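Building Acoustics II
Handout 4: Sound absorption in small rooms
Brelmont, Department of Building Studies

1. Reverberation time

Reverberation time is the time a sound takes to fall by 60 dB once the source stops. In metric units Sabine's formula gives it as T = 0.161 V / A, where V is the room volume and A the total absorption area. A is the sum of each surface area times its absorption coefficient. The formula assumes a diffuse field and fails when most of the absorption sits on one surface.
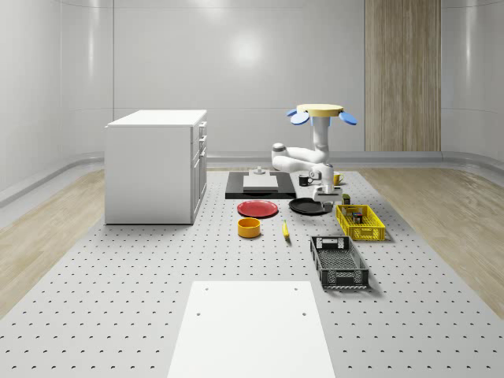 Hard finishes have low coefficients at all frequencies. Painted plaster and wood flooring laid on a solid base rarely go above 0.1. A room with smooth white walls and strips of light wood floor along both sides, as shown, should be entered in the worksheet with hard-surface values throughout. Curved wall panels need a separate check -- a concave surface can focus reflections, and Sabine says nothing on this.

2. Perforated absorbers

A perforated sheet over an air cavity acts as a set of Helmholtz resonators. Resonance rises with the open area ratio and falls with cavity depth and effective neck length. Holes without a cavity behind them add very little. For a square grid of round holes, the open area ratio is 0.785 (d/D) squared, with d the hole diameter and D the spacing between centers.
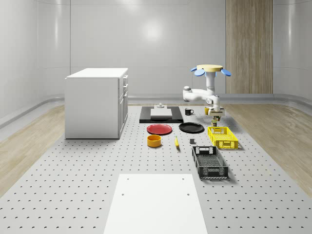
Fig. 2. Small holes in a regular grid. Measure D between centers.

Worked case: the Keane practice room has a volume of 80 cubic meters and an absorption area of 12 square meters at 1,000 Hz. T = 0.161 x 80 / 12 = 1.07 s. The target for speech is 0.6 s, so A must rise to 21.5 square meters. Use the 40 mm cavity data in Table 3 and repeat for 250 Hz.
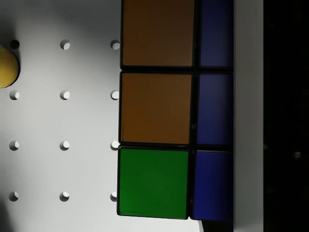 Clolleo asked whether the end correction still applies when the holes are close together. It does, but its value drops as neighboring holes interact -- use the corrected form in Table 4.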